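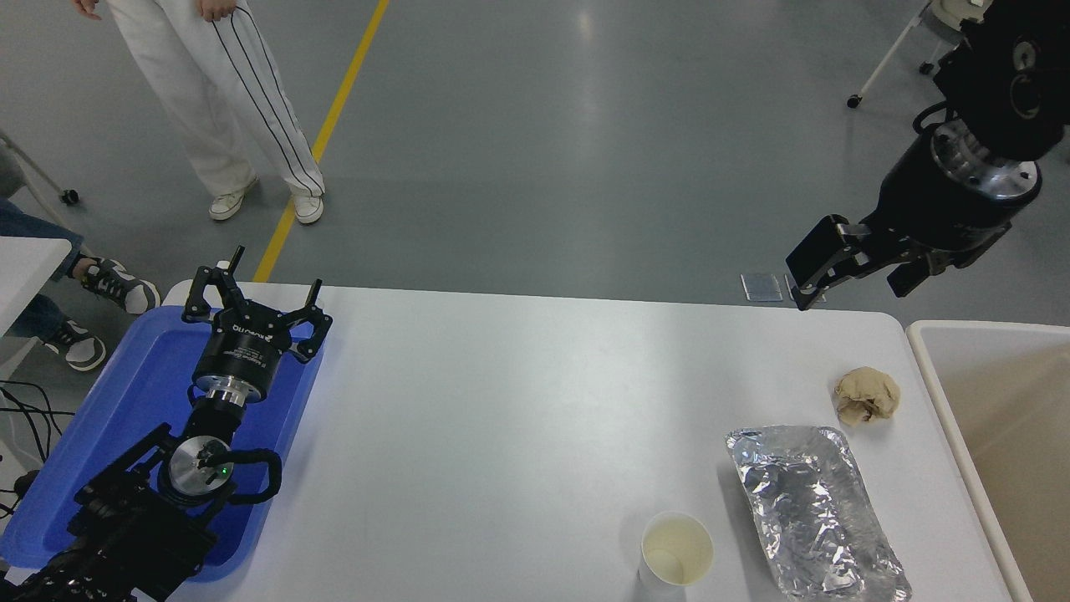 Call for participants: adhesive label legibility and handling study

Norent is recruiting adults to take part in a study of printed labels used on household cleaning products. The work is being carried out at our Bristwood site on behalf of Fidanton, a packaging supplier. Sessions run through November and December.

Purpose of the study

Labels on household products carry dosing instructions, safety warnings and storage advice. On small bottles this text is often printed at the lowest permitted size. The study compares four label layouts and two surface finishes, and records how long readers take to find a stated piece of information and how often they find the wrong one. A second part deals with peel-back labels, where further text is printed on an inner leaf.

The results will be used to choose a layout for a new range of bottles. The products themselves are not being tested. All bottles used in the sessions are filled with water and sealed.

Who can take part

We need 225 participants. You may apply if you:

are aged 18 or over
read English without a translator
have bought or used a household cleaning product in the past six months
can attend one session in person at Bristwood

Reading glasses and contact lenses are allowed and should be brought if you normally use them. We would particularly like to hear from people over 65 and from people with reduced grip strength, as both groups were under-represented in the previous round.

You cannot take part if you work for Norent or Fidanton, if you work in label printing or packaging design, or if you have a known allergy to acrylic adhesives.

What the session involves

Each session lasts 90 minutes, including a break of ten minutes. On arrival you will be asked to read and sign a consent form and to complete a short near-vision check. The check is for grouping results only and does not replace an eye test.

In the first part you will be handed bottles one at a time and asked to find an item of information, for example the amount to use in a full bucket. You say the answer aloud and the time is noted. In the second part you will open and reseal peel-back labels and rate each one for effort on a printed scale. There is a brief questionnaire at the end.

Lighting is set at 200 lux for half of the tasks, to match a dim kitchen or utility room, and at 2000 lux for the remainder. Please tell us beforehand if changes in lighting cause you difficulty.

Payment and travel

Participants receive a £40 shopping voucher at the end of the session. Bus and standard class rail fares are refunded on production of a ticket or receipt. Parking is free in the Hladun Road car park, which is 200 metres from the entrance. The route is level and the test room is on the ground floor.

Data

Answers and timings are stored under a participant number. Contact details are held separately and deleted when the study closes. You may withdraw at any time without giving a reason, and the voucher will still be paid.

How to apply

Complete the screening form on the Norent website, selecting "Label study, Bristwood". Paper copies can be requested from reception between 9 am and 4 pm. Session times are offered in the order in which forms arrive, and applications close when all places have been filled.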